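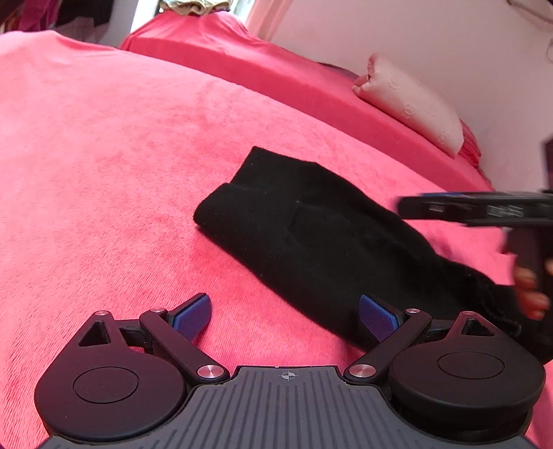

*A folded black sock on a pink plush blanket*

**Sock folding** is the household practice of arranging laundered socks into compact, stable forms for storage. It is usually the last stage of sorting a wash and is commonly carried out on a bed, where a broad, soft surface allows garments to be spread out and matched.

## Methods

The *flat fold* lays one sock directly over its mate, toe to toe, and doubles the pair once or twice toward the cuff. The *cuff fold* turns one ribbed opening over the other sock to hold the two together; it is quick but may stretch the elastic over time. Rolling begins at the toe and is favoured for travel.

In *The Linen Cupboard* (Trondcombe, 34 pages), Ruby-Lee Merrick recommended the flat fold for dark dress socks and advised sorting black pairs in daylight, as navy and charcoal are easily mistaken for black under a lamp. The first printing of 500 copies was distributed through the Adthorpe Household Arts Society, and a second of 1000 followed in May of the next year.

## Working surface

Merrick preferred a plain coverlet in a contrasting colour. Fleece and plush grip knitted fabric and keep a folded sock from sliding - a benefit offset by their tendency to shed lint, which shows readily on black. A clothes brush or a damp hand will remove most of it. 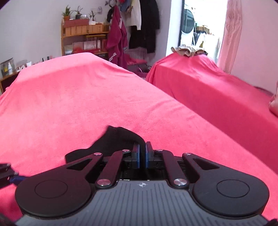

*Black sock above a fleece-covered bed, with a second bed and wooden shelving behind*

## Storage

Folded socks are generally kept in a shallow drawer, either stacked or stood on edge. In shared bedrooms each occupant's washing may be sorted on a separate bed before it is put away. Single socks are customarily held back until the next wash.

## See also

- Airing cupboard
- Darning
- Clothes line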